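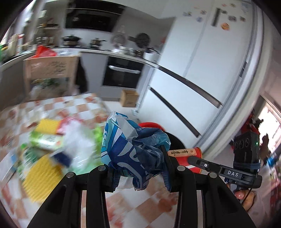
Sorting the kitchen floor pile and the carrier bags

Quick one, writing this between jobs. It's for anyone whose shopping and cleaning bits end up in a heap on the tiles and stay there till someone trips. Our flat in Drelldale has a small kitchen so the heap wins fast.

You need: a clear table, one big bag for the bags, a damp cloth, half an hour. Tea.

Step 1. Get it off the floor

Everything. Mats, sponges, packets, bags of bags. Don't sort down there, your knees will hate you. Lift it in armfuls and dump it on a chair or stool near the table. Cardboard boxes flattened and out to the hall straight away – don't open them "just to check".

Sweep now while you can see the tiles. Checkerboard ones hide crumbs on the darker squares so go over it twice.

Step 2. Bags first

Empty each one fully and feel in the corners. I once binned a receipt for 842 kroner and had to go through teh whole bin for it. Sølve Moen still brings it up.

Crumpled bag, no holes: keep. Sticky or torn: out. Thin see-through ones are only good for bin liners, so they get their own little stack.

To fold, flatten the bag on the table, press the air out towards the handles, fold in half longways, half again, then roll from the bottom. Tuck the handles round. Takes ten seconds once you've done a few.

Step 3. Packets

One at a time. Hold the bag by its edge and let the packet sit on the cloth while you decide. An oilcloth is best for this, wipes clean if anything's leaked. Open packets go in a jar or a tub with a lid, sealed ones to the cupboard, oldest at the front. Paper wrappings and loose bits of paper in one spot at the table edge, then all to recycling in one go.

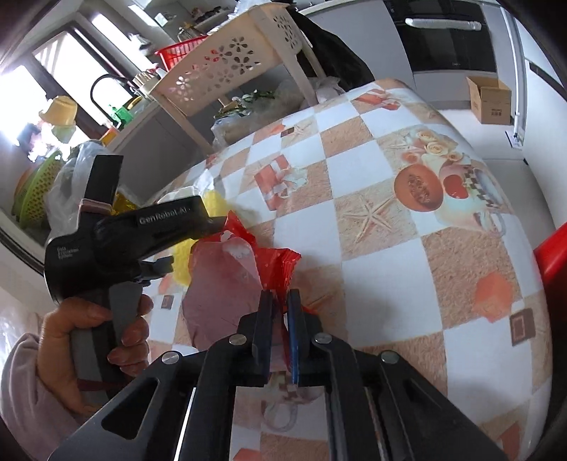
Step 4. Putting back

Jars on the shelf, labels out. Sponges and cloths under the sink. Colander somewhere you can reach it without moving three other things. The mat gets shaken outside, not over the bath (learnt that in June).

Rolled bags go in the big bag, on a hook by the door. When the big bag is full, stop keeping them. Wipe the table last and thats it, put the kettle on again.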